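From: Mireille Qaisi
To: Ekska owners list
Subject: Re: [ekska] Clutch pedal stays low after cold start

Hello all,

Tarawneh wrote:
> Mine does the same since November. First press goes almost
> to the floor, second press is normal. No leak under the car.
> Did you change the master cylinder or only the slave? And
> where did you buy it, the dealer wants a silly price.

I changed only the slave cylinder at first, and I was wrong. The pedal was good for 3 weeks and then it became low again in the mornings. When I pulled back the carpet above the pedal I found the rubber boot of the master cylinder full of fluid. So please look there before you order anything, it takes five minutes with a torch.

The part came from Osum. They have two versions in the catalogue and the pictures are identical, but the one for our cars has the longer pushrod. Measure yours – mine had been replaced by a former owner and was not the original type.

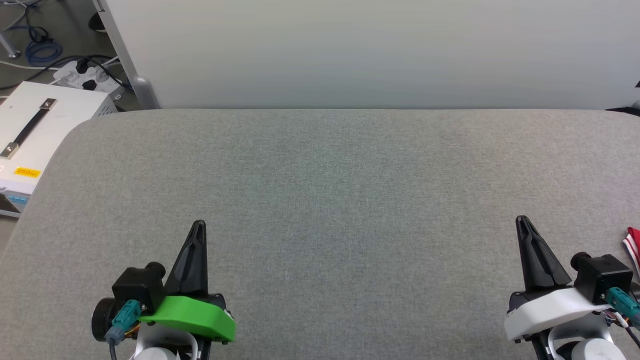
Grey cloth tabletop, clear from front to back.

For bleeding I used the pressure method at low pressure. The workshop manual tells you to pump the pedal, but with a new master cylinder I got only air for a long time and then I gave up. With pressure from the top it was finished before lunch. Keep the reservoir at least half full and cover the wing, because the fluid eats the paint very quickly. My wing has now a mark the size of a coin.
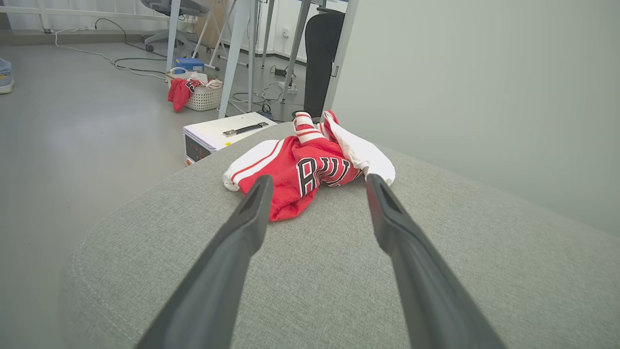 Can I keep the old flexible hose if it looks dry from outside?
Better to replace it, as the inside swells with age and then the clutch releases slowly even with new cylinders.

The car has done 1,436 km since the repair, including the hill road to Tastine with the caravan, and the pedal is the same every morning. The biting point is a little higher than before. I was worried about it but my garage says it is fine as long as there is some free play. 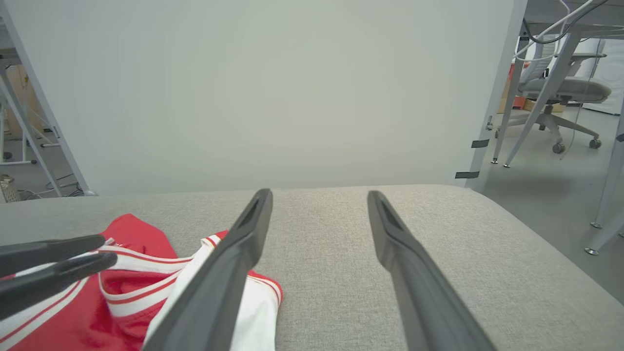 Red and white clothing on the grey cushion, left side.

One more question from my side. Has anyone found the small plastic clip which holds the pushrod to the pedal? Mine is cracked and I have put a washer and a split pin – it works, but it rattles above 100 km/h. I would buy a few if somebody knows the part number.

Best regards,
Mireille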